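Convocatoria: buscamos participantes para probar el kit de pinza manual Nasten

¿Te gusta trabajar con las manos y tienes curiosidad por la robótica? En Brasville abrimos plazas para probar la segunda versión de Nasten, nuestro kit de pinza manual para grabar tareas domésticas, ¡y nos hace mucha ilusión que la estrene gente de fuera del equipo!

El trabajo consiste en hacer con la pinza lo que en casa harías con los dedos: doblar camisetas, estirar sábanas, recoger una mesa. Cada participante completa 200 repeticiones repartidas en varias sesiones, con descansos cuando haga falta, y al final nos cuenta qué le ha resultado cómodo y qué no.

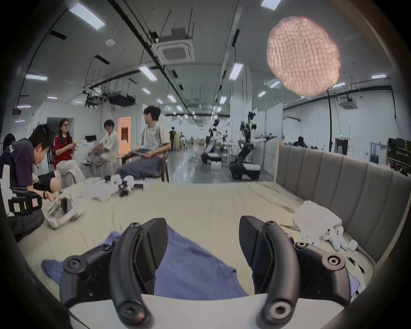
Tiempo de lectura: 2 min

Las camisetas arrugadas sobre la cama son la tarea con la que empieza todo el mundo. Parece fácil y tiene su miga (a mí la primera manga me costó una tarde entera), pero engancha muchísimo.

Qué pedimos:
Ser mayor de edad y poder venir por la mañana, de 9:30 a 13:00, durante octubre.
Castellano o inglés, lo que prefieras.
Ganas de opinar sobre el agarre, el peso y el manual.
No hace falta experiencia previa.

Qué ofrecemos:
500 euros por el ciclo completo y transporte pagado desde Dollbridge.
Formación el primer día con Kamlesh Uniyal, responsable de pruebas.
Un informe con los cambios que salgan de vuestros comentarios.

Para apuntarte, escribe a Thulani Fourie a través del formulario de contacto, indica la referencia 124 y dinos si eres zurdo o diestro. Contestamos a todas las solicitudes.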